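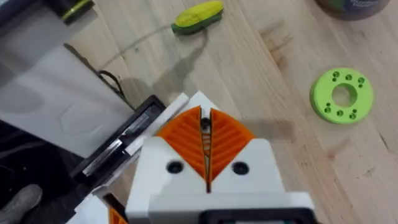 Why Wood Has Stripes

By Selvaraj Barua

Wood is the hard part of a tree trunk. It is made of tiny tubes called fibers. Most of the fibers point the same way, from the roots toward the branches. The direction they point is called the grain.

A growing tree adds a layer of new wood under its bark. In places with cold winters, it adds one layer each year. Wood made in spring is usually paler. Wood made in late summer, up to September or so, is darker and more tightly packed. One pale band and one dark band make one growth ring. A trunk with 15 rings grew for 15 years.

When a saw cuts along the trunk, the rings show up on the board as lines. The pattern depends on the angle of the cut. Some cuts give straight lines. Others give curves that look like hills on a map.

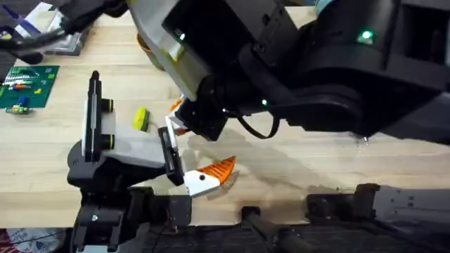

Wood also changes size. Its fibers take in water from damp air and swell. In dry air they shrink. A board gets wider or narrower across the grain, but its length hardly changes. A wide single board can bend as this happens. This bending is called warping.

To reduce warping, a maker can saw the wood into narrow strips and glue them side by side. Each strip may come from a different part of a tree, or from a different tree, so the colors do not always match.
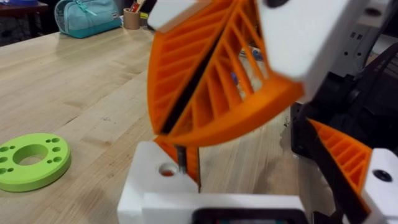 Words to Know

Bark: the outer covering of a tree.
Fiber: a long, thin part inside the wood.
Grain: the direction of the fibers.
Growth ring: the wood a tree adds in one growing season.
Warp: to bend out of shape.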